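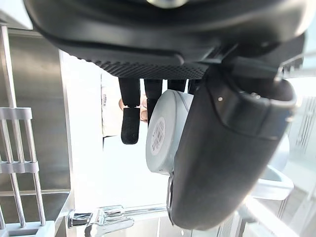 The hand at the sink bench, Cumholm, 2 June 2025.

Visitors were requested to stand behind the line. Byung-chul Ham, who had come from Istden on behalf of the Pritchard trustees, stood slightly over it.

"The hand has been offered 500 cylinders," the guide announced. "It has declined one."

"On what grounds?"

"The matter is under review."

Mr Ham wrote this down. Then he held out his own hand, palm upwards, and waited to learn whether he would be given the next.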